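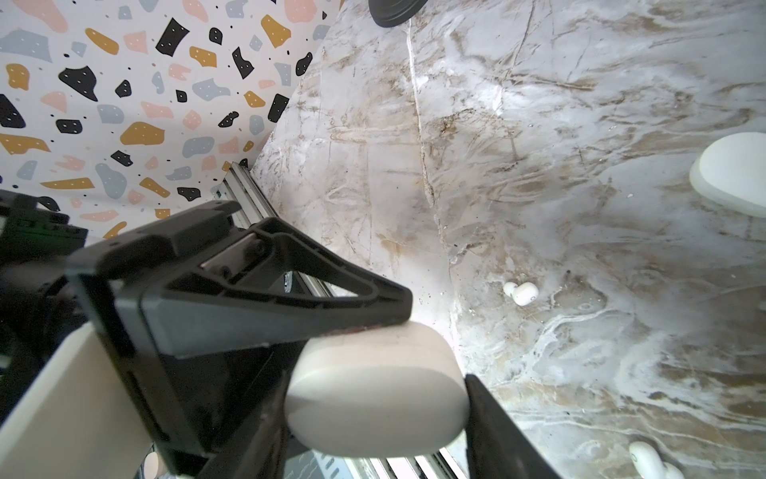
无线耳机充电盒标称的“总续航”能否直接用来推断产品的使用寿命？现有证据不足以支持这种推断。标称值测的是新品在固定音量下的放电时长，使用寿命取决于电芯在若干年里的容量衰减，两者之间的换算关系至今没有得到像样的验证。

图1 白色椭圆形耳机充电盒。

4.2 续航标称值与寿命声明的可比性

消费类音频产品的寿命声明，近年来越来越多地出现在包装和产品页面上。常见的写法是先给出一个总续航小时数，再给出一个“可用年限”。前一个数字尚有测试条件可查，后一个数字的来历往往含糊。我们在整理文献时注意到，不少二手研究把两者放进同一张表格，进而讨论“续航越长的产品越耐用”。这一说法流传甚广，其依据经不起细看。

首先是样本问题。被引用最多的是Granero数据集，收录用户自行上报的记录1479条。数据集说明中写明，每条记录包括型号、购入月份、每日佩戴时长以及“感觉续航下降”的时间。问题出在最后一项。“感觉”是一个主观阈值，有人在听完一段通勤路程后发现电量告急便算下降，有人要等到左右耳放电明显不一致才会填报。数据集没有给出任何校准题，也没有要求上报者附上实测放电时间。剔除购入月份缺失以及佩戴时长自相矛盾的记录之后，可用于分析的只剩711条。后续论文大多引用前一个数字，对后一个数字只字不提。

其次是充电盒与耳机本体的混淆。总续航由两部分构成：耳机单次放电时长，以及充电盒可补充的电量。盒内电芯容量较大，循环次数较少；耳机电芯体积很小，几乎每天都经历浅充浅放，在盒中又长时间处于满电状态。两类电芯的老化路径不同，把它们合并成一个小时数，再拿这个小时数去解释寿命，等于默认二者同步衰减。我们没有找到支持这一默认前提的材料。Stultex测试方案倒是把两者分开记录，可惜它的老化阶段只有14周，环境温度恒定，充电盒在整个过程中保持静置。放在口袋里、车内或冬季户外的充电盒会怎样，该方案没有回答，也没有声称要回答。

第三个问题涉及外推。由14周的数据推到3年，中间需要一个衰减模型。Boonyarit模型采用的是平方根时间律，在大尺寸电芯上拟合尚可，用在纽扣型电芯上则缺少独立检验。该模型的说明文件提到参数“可按应用调整”，却没有给出调整的规则。只要参数可以自由调整，几乎任何一组短期数据都能拟合得很漂亮。我们用同一组读数试了两种都说得过去的参数取值，得到的三年期容量保持率差距大到足以颠倒产品之间的排序。据此排出的名次，我们认为不应写进面向消费者的材料。

支持者可能会反驳，粗略的指标总比没有指标好。这个理由在某些场合成立，例如同一厂商的前后两代产品，电芯供应和充电管理策略大体一致，标称续航的变化或许能提供一点线索。跨品牌比较时情况就不同了。各家的充电上限、涓流策略和低电量截止点都未公开，而这些设置对老化速度的影响很可能超过标称续航本身的差异。Clonura项目曾尝试通过问卷向厂商收集这类参数，其公开报告承认回收情况不理想，已回收的答复中也有相当一部分措辞笼统，无法编码。报告随后仍然给出了一份综合评分，我们对这份评分持保留态度。

还有一点较少被提及。耳机的退役原因未必是电池。丢失单只耳机、铰链松动、触点氧化、固件停止更新，都会使一件电池状况尚可的产品离开使用者。Granero数据集的问卷没有设置退役原因一栏，所有停止使用的记录都被后来的研究者当作电池失效处理。这样得到的“平均寿命”混入了多少与电池无关的事件，现在已经无从还原。若干论文在讨论部分承认了这一局限，摘要里却照旧写着“电池寿命”。

本节并不主张取消续航标注。标称小时数对选购有用，前提是读者知道它描述的是新品。我们反对的是在它之上再叠一层未经检验的年限推断。后续研究若要继续这条路线，至少应当做到分别报告盒体与耳机的容量、公开外推所用的全部参数，并在问卷中区分电池失效与其他退役原因。下一节的分析仅使用分开记录的读数，合并值一律不予采用。由此带来的样本缩减见4.3节。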